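Cyprian Sadowski
@cypriansadowski

1/ I kept a log of all the water I drank in July. A few people asked how it went, so I'm putting it in one thread. I'm not a doctor or a dietitian. I drive a delivery route and I used to get headaches most afternoons.

2/ Before this I drank coffee until noon and then whatever was in the van. Some days that was a can of soda and nothing else until dinner. I never thought of it as a problem.

3/ The log was a pocket notebook with a pencil on a string. I tried two apps first. Both wanted me to set a goal and both sent reminders while I was driving, so I deleted them.

4/ I wrote down the time, the amount, and where I was. The "where" column ended up being the useful one. Nearly everything I drank was at home. On the Gumisa side of the route I would go from 9 to 2 with nothing written down at all.

5/ The reason is simple. There's one public restroom on that stretch and it's locked half the time. I had been skipping water to avoid needing it. I didn't know I was doing that until I saw the blank lines.

6/ Hsiu-ying Tsao has the route next to mine and she told me about the library on Herix Street. It opens at 10 and has a restroom and a fountain by the front door. I moved my break there. It adds 2 minutes to the drive.

7/ Headaches: I marked those with an H. Lots of them in the first week, fewer after I moved the break. I also cut my third coffee around the same time, so I can't tell you which one did it. Might be both.

8/ Cost. I was buying bottles at the gas station for a while, and that adds up. I now fill up at home and keep one store-bought bottle as a spare. The spare rolls around, so it goes in the door pocket with the cap facing up.

9/ Things I tried and dropped: cucumber slices (they go soft by lunch), the gallon jug with times printed on the side (doesn't fit any cup holder I own), drinking a full glass before getting out of bed (felt sick).

10/ Thing I kept: a glass with every meal, poured before the food goes on the table. My wife does it now too. The kids do it when they feel like it.

11/ On taste. Our tap water has a chlorine smell in summer. Leaving a pitcher in the fridge overnight with the lid off takes care of most of it. I don't use a filter. If your building has old pipes, get the water tested and don't go by what I do.

12/ Plain bottled water is fine if it's what you have. I buy whichever is cheapest.

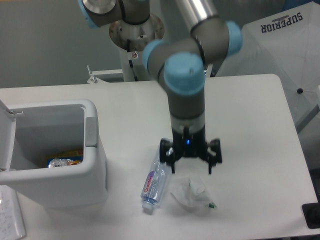 13/ Questions I got

"Do you count coffee?" I wrote it down but kept it in its own column. Count it if you want.

"How much a day?" I'm leaving my number out. I'm a big guy who lifts boxes in the heat and yours will be different. Ask your doctor, especially if you take anything for blood pressure.

"Are you still logging?" No. I stopped at the end of the month. The notebook is in the glove box and I'll start again if the headaches come back.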